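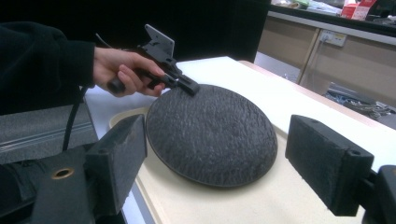

Dark disc and cream tray are back on the supper table

If you came to the Monday potluck at Prurkus Hall last month, you already know how good the new table looked! For everyone else, a quick catch-up. The Ouazzani kitchen shop on the corner closed its upstairs showroom in August and let us have first pick of the serving things -- trivets, boards, platters, a stack of tablecloths that only needed a wash. We went over with two cars and filled them both.

What a difference it makes to have enough trivets. Hot dishes used to line up on folded dish towels, and the lentil bake always ended up on the windowsill. Now there's a place for everything, and people really do linger and go back for seconds.

The next supper starts at 6:30, same room, side door. We can seat 40, so please put your name on the sheet by the coat rack. The theme is "things in broth," which leaves a lot of room -- noodle soups, bean stews, dumplings, that fish chowder with the corn in it (please, whoever made it, bring it again). Bread is covered. We could use more salads and at least one dessert without nuts.

A few of us are also putting together a small recipe booklet, to be called Caltidero after the old street name. More than 2322 words of it are typed up already, and most of those are about beans, so send us something else! Handwritten cards are fine. Leave them in the blue folder in the kitchen, with your name on the back if you'd like the card returned.

Dishes left behind from last time are on the shelf above the sink. There's a very nice ladle up there waiting for its owner.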